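Unit 4: When a robot comes to the folding table
Course reader, Work and Automation. Notes by Hạnh Hứa

*Please read before the seminar. The questions at the end are for small groups.*

### The workplace

Our case for this unit is Kinnear, a laundry and repair service for sports clubs. The clubs send team clothes after the matches, and Kinnear washes them, checks them, repairs small damage and sends them back folded. In December the company started to use a robot for a part of the folding work. The software comes from a supplier with the name Vulia.

Before the change, one person did the complete job for one club. She opened the bag, sorted the pieces, looked for open seams, folded and packed. The workers called this "having a club". In the interviews many of them spoke about it with pride, because they knew which team always lost its socks and which one played on a bad field.

### What is difficult for the machine

A box has a shape, and the shape stays the same when you lift it. A shirt or a jacket has a new shape each time somebody puts it down. The robot must first find a good place to hold, for example a cuff or a shoulder, and this place can be hidden inside a fold. Workers do this with their fingertips and often they are looking at something else in the same moment. 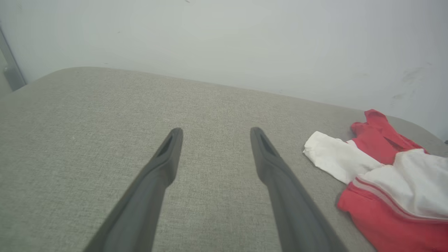 For this reason the company did not simply give the folding to the robot and keep the rest as before. The work was divided again. The robot takes the simple pieces, one after another. The people take everything that the robot refuses, and they also do the checking of seams, which is now a separate station.

### What changed for the people

In the first month the robot stopped and asked for help 218 times. Each stop is short, but the worker has to leave her own task, walk over, put the piece in another position and press a button. One worker described it as "having a small child at the table". This help does not appear in any job description. In the literature you will find it under the term *hidden work*.

The second change is about knowledge. Nobody "has a club" now, so a repeated damage on the same team's clothes is noticed later, or not at all.

The third change is positive. Pain in the wrists was a common complaint at Kinnear, and several workers told me that it became less. We should not forget this when we discuss the losses.

### For the groups

1. Who should decide which pieces go to the robot: the supervisor, the supplier, or the worker at the table?
2. How could the help during a stop be counted and paid?
3. Compare with the Clollis case from Unit 3. Why did the workers there ask for more machines?

Please write one page for each group and bring it on paper.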